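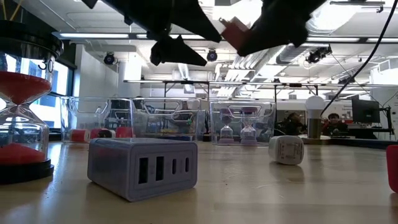 I moved the blog to a new host in December. The old one, Dollon, had raised its storage price twice, and the export tool still worked, so I took the hint.

The export came to 2,736 files. Of those, 1,876 were thumbnails that Dollon had generated at sizes I never asked for. I deleted them and let Heltside build its own on upload.

Redirects took longer. Dollon put the month in every address and Heltside doesn't, so each old link needed a rule. The cheap plan allows 50 rules - enough if you use a pattern, hopeless if you list pages one by one. My pattern:

`/blog/*/*/:slug -> /:slug`

It fails when 2 posts share a slug. I had one such pair, both called "notes", and renamed the older one by hand.

Comments did not survive. They are in a text file on my backup drive, and I have no plan to import them. The feed address is unchanged. If your reader shows every post as new on Tuesday, mark them all read and it should settle down.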